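Notebook, bench 2, packaging adhesives
January 19, 2021

Carton glue, continued. Picking up where the September pages leave off, which is in the middle of a sentence I can no longer finish. It reads "the Kawaguchi oven is clearly" and then there is a coffee ring. I have decided the word was "fine."

Question for the week: why do the side seams on small folding cartons let go before the end flaps do. The client, Bivine, believes it is our glue. We believe it is their varnish. The glue has not been asked.

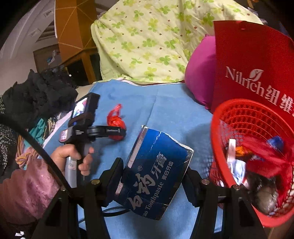 Author: bench 2 lead, packaging adhesives, Trisenov

Setup. Cartons cut from the same board, all varnished on the outside, half with the glue strip left bare and half varnished straight across, the way Bivine's printer does it when in a hurry. Water-based glue from the open pail, and the hot melt from Clusesstead that comes in pellets and smells like a birthday candle. 177 blanks glued up in total. Pressed under the steel plates, left overnight, then into the humidity cabinet.

Cabinet was set to 34 C. Cabinet believed it was 28. I put in the spare thermometer, which sided with the cabinet, so I have moved the dial up and written the new setting on tape. There are now three pieces of tape on that door and they don't agree. Please read the newest one (green).

Peel results so far:
Bare strip, water-based: fiber tear nearly the whole length. Good, boring.
Bare strip, hot melt: fiber tear at the ends, a bit stingy in the middle. I think the nozzle was cold when I started.
Varnished strip, water-based: comes apart like a polite handshake. No fiber at all. Glue sitting on the varnish in a shiny skin you can roll off with a thumb.
Varnished strip, hot melt: held on the first pull, gave up on the second. Went brittle at the cold end of the rack.

So the varnish, as suspected, and I would enjoy this more if I hadn't also found that our pail was past its date. Not by much. Opened a fresh one and redid the first two sets. Same answer. The old pail is under the sink with a skull drawn on it.

Corners are a separate matter. A carton that has been knocked around opens at the corner first, and the crease running to it cracks the print on the way. Board grain again. Half the blanks were cut with the grain going the wrong way for the main fold, and that was me. Marked those W in pencil. Leave them out of the averages but keep them, they crack beautifully.

Counter on the folding rig now reads 2,523. It does not reset. I have tried the button, and holding the button, and speaking to the button. Write down the start and end numbers and subtract like our ancestors did.

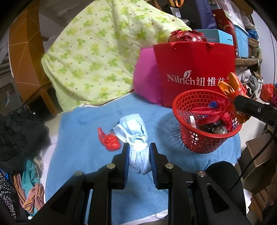
Disposable mask, light blue, white ear loop.

To do
Ask Bivine for unvarnished offcuts from the same print run. Ask again, nicer.
Clean the hot melt nozzle while it is still warm. The last person used a screwdriver and there is a scratch to prove it.
Try a pinhole pattern in the varnished strip before gluing. Cheap, ugly, might work.
Repeat the hot melt set with the rack turned end for end.
More steel plates, or give back the one that is holding the door open.

Second cabinet load goes in tonight, W cartons on the bottom shelf.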